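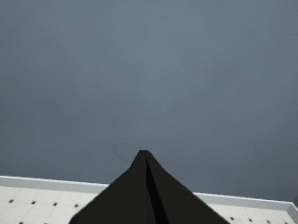

Is the Plurketti simulation kit worth it for a small robotics club?

Posted by Eldana Birhane, 22nd November

Hi all! I help with a robotics club at our library and we're thinking about the Plurketti kit from Metix. You get the gripper model, a set of furnished rooms and a license for 2 computers, all for $145. We have one real arm and eleven kids who want a turn, so practicing on screen sounds great to me. Has anyone used it with beginners? Our laptops are nothing special, and I'd like to know if the wrist view is any good or if the kids will just get lost in it.

Vojtěch Machala

We've had it since October and I love it! The rooms load fast even on our old desktop, and the gripper responds right away when you nudge the stick. The wrist view takes a little getting used to. Turn toward a plain wall and you've got the dark fingers, a lot of blue-gray and not much to steer by, so teach them to look for the baseboard or the floor tiles first. If the baseboard slopes, the wrist is tilted – level that out before you try to reach for anything. Our beginners picked this up in one evening and then they were racing each other to the kitchen table.

Two tips. Turn the wall texture down to medium if the laptop fan gets loud, and save the start position under a name you'll remember, as the reset button sends you back to the default one. I lost a really nice setup that way.

Also, get the download and skip the boxed version. The box is $161 and all you get extra is a printed manual and a sticker sheet (ok, the kids did like the stickers).

Teemu Ahonen

its fine. Nivmont has one too but I never tried it

Ľudovít Šimek

Agree with Vojtěch on most of it, great little kit. I'd add that the finger closing speed is set too high out of the box. Ours is at 700 in the settings file now and small objects are much easier to pick up. You have to restart the program after changing it. There's a trial on the Metix site that includes one room, so put that on your slowest laptop before you pay for anything. Have fun with it, and post how the kids get on!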